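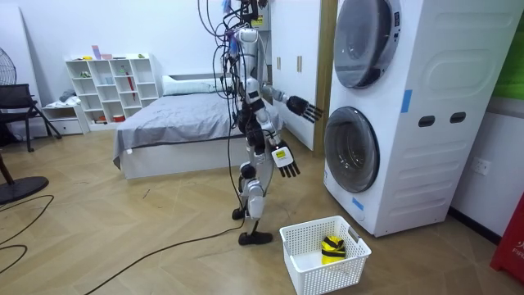 Bedroom, herringbone floor, stacked washer-dryer

Flitport Apartments, Plultholm: Guest FAQ
Updated Dec 5, 2024

When is check-in?
From 3 pm. Check-out 11. Early bag drop fine, just message first.

How do I get the keys?
Lockbox by the street door, code comes by text that morning. No text by noon? Call Jolanta Tokarz, number's in your booking email.

Is there parking?
Street only, permit zone till 6 pm. Free after that. The garage on Skimenau is 65 a week, pay at the machine, keep teh ticket.

How many guests?
Two max. Sorry, no air beds.

Can I bring my dog?
Small dogs yes. Cats no, not since November. Tell us when you book please, not at the door.

Do I have to pay for laundry?
No, included. Bring your own detergent. Nothing running after 10 pm, walls are thin. 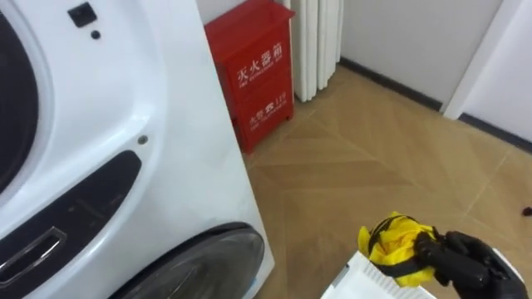
Washer front, close up

Where can I get groceries?
Stępień on the corner, good bread, closed Sundays. Bigger supermarket two stops on the tram toward the harbor.

Heat isn't coming on?
Thermostat is in the hallway. Turn it up, give it half an hour. Still cold, call.

What about trash?
Bins out back. Glass goes seperate. Take yours down before you leave.

Can I cancel?
Full refund up to 2 weeks before. After that we keep the first night. Moving your dates once is free if the place is open.

Wifi?
Password on the fridge.

Lost something?
Email us, we hold things for 2 months. You pay the postage.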